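7 May 2018
By our technology correspondent

Print this page | E-mail this article
109 shares | 5 comments

Teaching by the elbow

The man in charge of teaching at Plitum would like it known that he was once a perfectly good service engineer. He had a van and a radio that worked. Now he spends his days in front of two robot arms and an old desktop computer with its lid off, moving things a few millimetres at a time while a program remembers what he did.

"My mother thinks I build robots," he says. "I don't. I'm more of a driving instructor, except that the pupil has no legs and I do all the driving."

Plitum takes old office computers and tries to get the useful bits out of them in one piece. Plenty of firms do this with people and screwdrivers. Plitum does it that way too, for most of the week, and the people with screwdrivers are still comfortably winning. The arms are the part that brings visitors, and I was at least honest enough to admit on arrival that I hadn't come to look at the screwdrivers.

He prefers not to be named, on the grounds that his old customers might ring him. We spoke in between attempts, which suited us both. He is one of those people who talk better when their hands have something to do.

There are two ways of showing the arms a job, he explains. The first is to take hold of the arm and push it where you want it to go. The motors go soft, you steer it by the wrist like an elderly relative at a wedding, and it notes down every position along the way.

"Lovely for big movements," he says. "Over here, down a bit, back again. Anyone can do it. We had a chap from the bank in, and he did it in his suit."

The trouble comes with anything small. Your own arm gets in the way, you lean on the thing without meaning to, and it learns your leaning as faithfully as it learns everything else. For a time, he says, their program had a slight lurch to the left before every grasp. They spent most of November looking for a fault in the software before someone watched him from behind and saw that he was shifting his weight on to his better knee.

So for work inside the case they went over to the second way, with the operator a few steps off and a pair of hand controllers doing the reaching. He moves his hand, the arm moves its own. He squeezes, it squeezes. There is a screen for the close view, and he has trained himself to look at that instead of craning his neck.
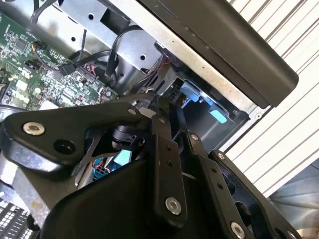
"You've got to stop thinking of it as your hand," he says. "Your hand knows when it's touched a cable. This doesn't tell you a thing. You find out a cable was there when it comes up with you."

I ask how long it takes to get used to that.

"I'll let you know."

He is being modest, or at any rate I think he is. When I am given a turn, on the condition that I stay well above the works, I manage to travel in a wide and stately circle and arrive back where I began. My lesson isn't saved. He is polite about this, in the manner of a man who has been polite about it before.

The controllers come from a small outfit called Kyriakidis and are, in his view, the best thing in the building after the kettle. The program that learns from them is called Tillano, and about that he has more mixed feelings. Tillano is given the recordings, a great many of them, and from these it is supposed to work out what the job is. It is never told what a processor is, or why anybody might want one. It has only his example to go on, and he worries about what sort of example that is.

"If I dither, it dithers. I had a cold one week and you can see it in the data. Slow, a bit sorry for itself. We took that week out."

By his own log he has recorded 1467 attempts that were fit to keep. The people who look after Tillano have asked for 4000. He mentions this second figure without expression, and then mentions it again a few minutes later, also without expression.

What makes a recording worth keeping is a subject on which he will talk for as long as you let him. It shouldn't be too good, for one thing. In the early days he practised each move until it was smooth and only then pressed the button, and the result was a pupil that could copy a perfect run and went to pieces the moment anything was out of place. Now he is asked to make small mistakes on purpose and then put them right, so that the program sees somebody recover.

"I spent years in a trade where you hide your mistakes under the carpet tile," he says. "Now they want them filmed. And they're choosy! I did one they said didn't look natural. I told them it was the only real one all morning."

He also shifts the computer between goes, a thumb's width this way, a slight turn that way. If it always sits in the same spot, he says, Tillano learns the spot and pays no attention to the computer. They found this out when a cleaner nudged the case and the arm went down with great confidence towards a patch of bare board.

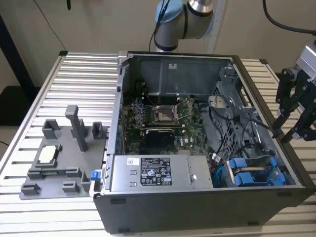

The processor is his favourite part and the one he dreads. It is small and flat, and it likes to be lifted straight up. A person does this with two fingernails and a held breath. With a gripper you have to come in level, close gently and go up without any sideways drift, and the controllers pass on every tremor you have. He gave up his second coffee for the project and feels this ought to appear in the accounts somewhere.

Then there is the question of where to put things. The tray was printed in-house and has been through several versions, each one drawn up after an argument. He wanted deep pockets, so that a part would drop in and stay. The software side wanted shallow ones, so the cameras could see what was in them. The present design is a treaty between the two, and he speaks of it as people do of treaties.

I wonder aloud whether two arms make the work twice as easy.

"Twice as many elbows," he says. "You've only the one brain running them. One side's holding and the other side's fetching, and you look at the fetching, and when you look back the holding has wandered off." New operators, he adds, tend to forget the arm they aren't watching, and he has a word for the noise that follows, which this publication doesn't print.

There have been new operators, though few have lasted. Plitum tried borrowing some from Kolledness, a training college up the road, on the theory that young people who play video games would take to it at once. They did take to it. They were quick and accurate, and bored by lunch. The ones who stayed longest were a retired dressmaker and a man who used to tie fishing flies, neither of whom had held a games controller in their lives.

"Patience with small fiddly things," he says. "You can't teach that. Well, we're trying to teach it to that pair, I suppose."

Does it work? He gives the question some thought. With the cover already off and everything lying more or less as Tillano expects, it will go for the right part more often than it goes for the wrong one. It is slow. It stops short of things and seems to think. Sometimes, he says, it does a little backward hitch just before closing the fingers, and he couldn't understand where it had picked that up until he caught himself doing it in the recordings, every single time, a small flinch before the pinch.

"Fifteen years in the trade, I never knew I did that," he says. "Now there's a machine does an impression of me."

He doesn't much fear being replaced by it. At the present rate, he reckons, he'll have retired before it can get a processor out on a bad day, and in any case it has shown no interest in the van. What he'd like, if anyone is asking, is a better chair. The current one squeaks when he leans forward, and he has started to listen out for the squeak as a sign that he is about to try something stupid.

He picks up the controllers again and asks whether I mind not talking for a minute. I don't mind. The chair squeaks.

Print this page | E-mail this article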